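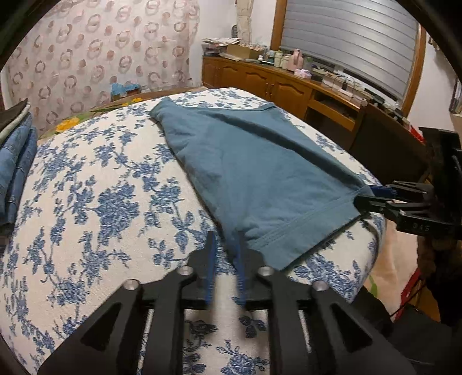
*Timo Petersen, Hendcombe Shared Workshop. Tuesday, August 28, 2018*

# Hand-held grippers for cloth: build and setup tips

These notes cover the hand-operated jaws for the Gindia build, used in pairs for folding clothes on a bed or table. They assume you have the plates cut, the trigger body assembled, and a bench to work on. The motorized version for the Obi arm uses the same finger geometry and is covered only where the setup differs.

Cloth is a poor match for jaws designed around blocks and bottles. A shirt hem has almost no thickness, it slides under light pressure, and the surface beneath it is usually more cloth. Most of the adjustments below deal with one of those facts.

## Before assembly

Deburr both faces of every plate, including the inside of the triangular cutouts. A burr inside a cutout never touches another plate, but it will catch on a knit sleeve and pull a loop. Run a cotton ball along each edge. If it leaves fibers behind, keep filing.

Check the pivot holes as a stack. Put the matching left and right plates together on a drill shank and look for rotation between them. Plates cut from opposite corners of the sheet sometimes differ enough to put a twist in the finger, and the twist shows up later as a jaw that closes at the tip on one side and at the heel on the other. Pair plates from neighboring positions on the sheet.

Mark the plates on the inside face. Tape falls off and pencil rubs away on black stock. A scribe works.

## Pivots

- Use shoulder screws at the pivots. Ordinary threaded screws cut into the plate and the hole goes oval.
- Fit the inner pivots first with the jaw half open. Then fit the outer ones.
- Tighten until the finger stops moving freely, then back off until it falls under its own weight.
- Use removable threadlocker. Apply it to the threads only and keep it off the shoulder.
- Wipe off all excess oil. A dry-film lubricant is preferable near fabric.

Round screw heads are a better choice than socket caps on the outward face. Socket caps collect lint, and the rim of the socket snags on terry cloth. Etgate sells a low-profile round head in the right length, which is what we stock in the drawer under the small lathe.

## Pads

The pad does most of the work. Bare plate will hold denim if you squeeze hard enough and will drop a T-shirt regardless.

Cast or cut the pad with ridges running across the finger, perpendicular to the direction of pull. Ridges that run along the finger give the hem a channel to slide out of. Fine ridges outperform coarse ones on thin knit. Coarse ridges are somewhat better on denim, but the difference is small and I would not keep two sets for it.

Pads should be soft enough to take a fingernail mark that disappears when you let go. Harder compounds glaze. Softer ones fold over at the tip when you push down into a mattress.

Let the pad overhang the metal slightly at the tip. On a table, a flush tip will do. On a bed, the surface gives way under the finger, and the first thing to reach the fabric should be the pad.

Bond with flexible contact adhesive, and roughen both surfaces. Cyanoacrylate holds for a while and then lets go in one piece, generally in the middle of a fold. Clean the pads with dish soap and water, rinse, and let them dry fully. Alcohol dries out some urethanes, so test it on an offcut.

## Setting the opening

Full opening on the current plates is 44 mm, measured pad to pad at the tip. More is possible with longer links, but the extra travel costs grip force at the closed end, and cloth needs the force at the closed end.

Set the closed position with a strip of copy paper:

1. Close the jaw by hand with no load on the trigger.
2. Slide the paper between the pads at the tip. It should drag.
3. Move the paper to the heel. It should pass with less drag than at the tip.
4. If the heel grips first, shim the pad at the tip or sand it at the heel.
5. Repeat with the tool upside down. A change in the result means slack in a pivot.

Do this for both tools before using either. A pair with unequal bite will pull a garment out of square, and you will spend an evening blaming your folding.

## Working surface

Fold over something that does not move. A bedspread is acceptable if it is tucked in firmly on the far side. If it is loose, the jaws will take up a pinch of it together with the garment, and the first pull drags everything along.

Avoid plain covers in the same color as the garment. With a printed cover under a plain shirt, the edge of the shirt is easy to find both by eye and in recorded video.

Set finished pieces well outside the working area. An open jaw is wider than a hand, and the linkage swings outward as it opens. Heavy items go at the bottom of the pile.

## Picking up a hem

Approach low, with one pad nearly flat on the surface and the other above it. Slide the lower pad under the edge and close. Approaching from straight above works on thick seams only.

Take the corner at the stitched hem where possible. The doubled fabric gives the ridges something to press into, and the stitching resists stretch. A single layer of jersey pulled from mid-panel will leave a visible point in the fabric that takes some smoothing to remove.

Hold the second tool open and close by. Once the first corner is up, the free corner hangs or drags in a fairly predictable way, and the second jaw should already be there to meet it.

Keep the wrist straight during the pull. The trigger linkage loses force when the body is rolled to the side, and 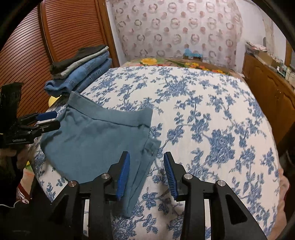 a loss of force at that stage lets the fabric creep along the ridges a little at a time. The creep is hard to notice until the corner is gone. If you need to roll the tool, lay the corner down first, regrip, and continue.

## Waistbands and other thick parts

A waistband is stiff along its length and thick at the seams. Three changes from the shirt procedure:

- Grip beside the side seam, not on it. The seam holds the pads apart and only the highest point is clamped.
- Pull along the band before lifting. This brings the two layers into line.
- Use one tool as a weight. A closed jaw resting on the band holds it down while the other jaw moves the leg.

Elastic bands want to curl toward the inside. Fold with the curl when you have the choice.

Jeans can be handled in the same way, but the grip force required is high and the trigger hand tires. Do denim early in a session. If the pads slip on denim and hold on knit, the jaw is probably closing at the heel. Return to the paper test.

## Weight and balance

My pair weighs 1217 grams complete, with the camera mounts fitted. Most of that is in the bodies. The balance point should fall just ahead of the trigger finger; find it by resting the tool on a dowel. If it falls farther forward, move the camera mount back before adding any counterweight.

Mount the camera so that both fingertips remain in view through the full range of travel. Check at full opening, fully closed, and with a towel held in the jaw. A wide lens will show the fingers large and the far side of the room small, with dark corners, and that is normal. Secure the cable to the body at two points and leave a loop between the second point and your wrist. Cables that run forward of the trigger end up in the laundry.

Record at 720 lines if storage is limited. Hem stitching remains readable at that setting, provided the room is lit evenly. Close the blind on a sunny day and use the ceiling light. A moving patch of sun across a pale sheet makes the exposure hunt.

## Differences for the Obi arm

The plates, pads, and pivots are identical. Remove the trigger link and fit the servo horn in its place. Then:

- Limit the closing current in software before the first test. The servo will crush a pad against its partner long before it stalls.
- Repeat the paper test under power. The result will not match the hand-set one.
- Add a mechanical stop at full opening. The hand-held version uses the trigger guard for this, and the arm has nothing equivalent.
- Keep your fingers out of the cutouts at all times. On the arm they are shear points.

## Maintenance

After each session, brush lint out of the links with a dry toothbrush and check that no screw head has risen. Every six sessions, pull the outer pivots, wipe the shoulders, and reapply dry film. Replace pads when the ridges at the tip have worn smooth, and replace both pads on a tool together.

Store the tools with the jaws open. Pads left pressed together take a set, and the ridges on one print into the other.

## Known problems

**Jaw opens unevenly.** One outer pivot is tighter than its partner. Loosen the tight one.

**Jaw squeaks.** Plate faces are rubbing. Add a thin nylon washer at the inner pivot.

**Corner drops during lift, every fabric.** Pads are dirty or glazed. Wash first, then scuff with fine paper along the ridges.

**Trigger does not return.** Lint around the spring in most cases. A bent link is the next thing to look for; lay it on a flat surface and check for light underneath.

**Cover comes up with the garment.** Lower pad is going too deep. Flatten the approach angle, and tuck the cover again.

Revised plates with a slightly narrower tip are planned for November. The pad mold stays the same, so pads cast now will fit.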